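Ticket 554: Cumero oscillator drifts flat after firmware update
Product: Sillico Cumero, Eurorack digital oscillator
Opened by: Hermine Nägeli
Opened: 14/07/2025
Status: waiting on customer

Reported: Output 2 tracks correctly for the first two octaves, then goes flat. Started after loading the June firmware. Output 1 is fine. Case is a Rainer 62 HP skiff, Lomance supply.

Support: Please measure the +12 V rail with all modules connected, and send the calibration value shown on page three of the setup menu.

Customer: Rail reads 11.94 V. Calibration value is 486 on output 1 and 600 on output 2. I have not touched either.

Support: 600 is the upper limit, so the update most likely wrote a default over the stored value for output 2. Power cycling will not restore it. Procedure:

1. Let the module warm up for 20 minutes.
2. Unpatch everything except a precision voltage source into V/OCT 2.
3. Hold MODE and SHIFT until the display shows CAL.
4. Send 1 V, press MODE. Send 3 V, press MODE.
5. Save before leaving the page — the value is lost otherwise.

Customer: Done. Value is now 491. Tracking is good over four octaves, slightly sharp on the fifth.

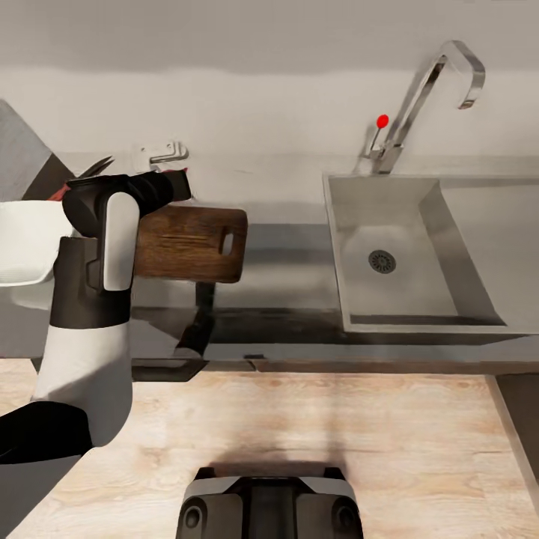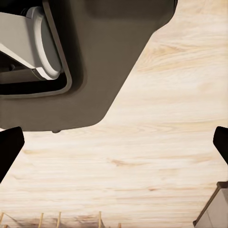 Support: Slightly sharp on the fifth octave suggests the 3 V reference was low. Check the source with a meter and repeat steps 3 to 5. If the value returns to 600 after a restart, reply here and we will open a repair.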